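Cleaning and Storing Marching Band Brass at Home

15/07/2020

School instruments often come home for the summer with old lubricant in the slides and lime in the leadpipe. The procedure below covers trumpets, mellophones and marching baritones with piston valves. It does not cover rotary valves, which should go to a repair shop.

Work over a towel. Remove the mouthpiece, then the slides, then the valves, and lay the parts out in the order they came off. Valves are numbered on the stem or just below it. If the numbers have worn away, mark the towel with tape. A valve returned to the wrong casing will block the air column and may score the wall.

Fill a tub or deep sink with lukewarm water and a small amount of dish soap. Hot water can lift lacquer, so keep it under 40 degrees Celsius. Put a towel on the bottom of the tub before the body goes in. Leave the body and slides to soak while you clean the valves separately. Keep the felts and corks dry.

Run a flexible brush through each tube from both ends. Do not force it around a tight bend. Rinse until no soap remains, shake out the water and stand the body bell down on a dry towel. Brush the mouthpiece with a tapered mouthpiece brush, including the shank.
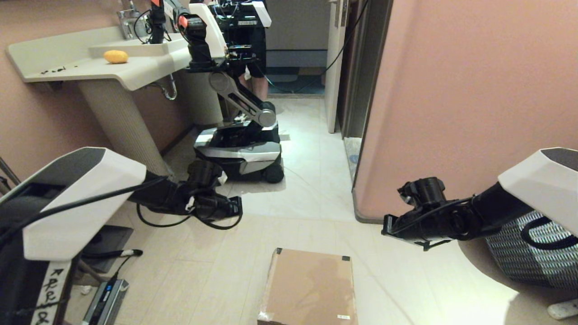 Derik Flidavetti

Slides take grease and valves take oil. Wipe the old grease off the inner slide tubes with a lint-free cloth, apply a thin film of new grease and work the slide in and out. Remove the ring of excess at the joint. The first and third slides on a trumpet move during playing and need a lighter product than the tuning slide. Put three or four drops of oil on each valve, lower it straight down and turn it until the guide clicks into its slot.

If a slide is stuck, do not use pliers. Apply penetrating oil to the joint, leave it overnight and pull by hand with a cloth looped through the crook. A mouthpiece that will not come out needs a mouthpiece puller. Twisting it can tear the leadpipe loose from its braces, and that repair costs far more than the loan of the tool.

Silver plate and lacquer need different cloths. A treated silver cloth contains a fine abrasive that will dull lacquer. On lacquer, use a plain microfiber cloth, slightly damp, and dry it at once.

For storage, let every part dry completely before closing the case. Vacuum the case lining and take out sheet music, lyres and loose mouthpieces, which dent the bell in transit. Store the case flat, away from attics and car trunks. Check the water key corks before the season begins and again in November, when cold outdoor rehearsals make worn corks leak. A replacement cork should sit level on the tone hole under light spring pressure.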